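Chapter 4
Learning from a Demonstration

On 25 Aug 2019 the Flikholm works in Clelville opened its doors to 85 students. Mwajuma Massawe, who led the visit, asked them to write down each step of a task before trying to explain it. Their notes are used throughout this chapter.
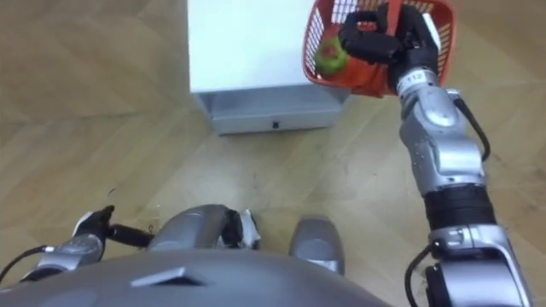

Figure 4.1 The right hand holds a basket with a piece of fruit inside, beside a white cabinet.

Carrying a basket seems a simple job. For a robot it is a chain of smaller ones - finding the rim or handle, closing the fingers, and keeping the load steady while the arm moves. Section 4.1 takes up grip. Section 4.2 turns to balance, using the Broster worksheets handed out during the visit. Readers should have their own notes from Chapter 3 at hand.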